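Notebook, Flarville reptile room, December

Snout measurements, juvenile caimans and alligators. Calipers zeroed before each animal. Width taken at the nostrils and again at the front of the eyes, length from the eye line to the tip. Mouths banded. Tank 11 skipped, animal off feed.

Ratio of width to length is drifting high in the Pugh series compared with last month. I suspect the reader, not the animals. Two of us place the jaws differently at the eye line. Agreed to use the bony ridge from now on and mark old entries "soft edge."

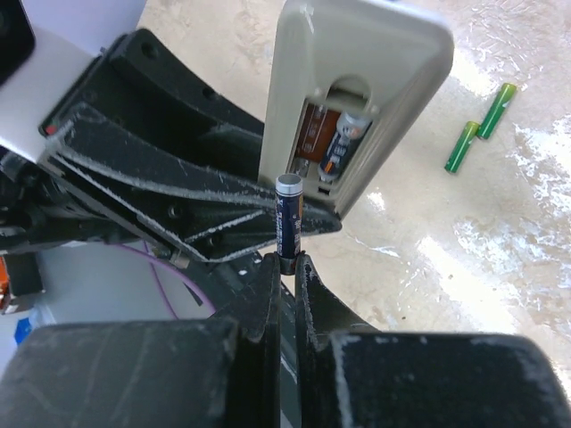 Photo: Sunine workshop

Basking lamp in the long tank moved up one notch. Surface under it was too warm at 14:00, fine at 16:00. Water side unchanged.

Largest alligator: total length 1685 mm, skull 175 mm by the tape. Tape and calipers disagree on the skull. Repeat before entering it in the Stusosel sheet.

To do: re-measure the Pugh animals with one reader only. Check whether scute counts were done left to right in the older pages. Order bands, small size.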